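Subject: Re: [refurb] Second memory slot on the Dell towers
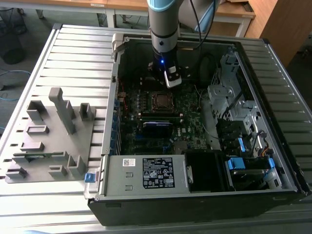
Dell tower on its side, panel off, power supply along the bottom.

On the list at 9, Jorau bench wrote:
> Does anyone know if these take another module?
> The Titell batch is 8 machines and we'd love to use up our spares.

Yes, and they're a joy to work in! Lay the case flat and the board faces right up at you — socket near the top, memory below it, blue tabs on the drive bays. I did 2 of the Grultton ones last night and had a great time. Check the label on the module before you order a match.

Would love to hear how yours go!

Wei bench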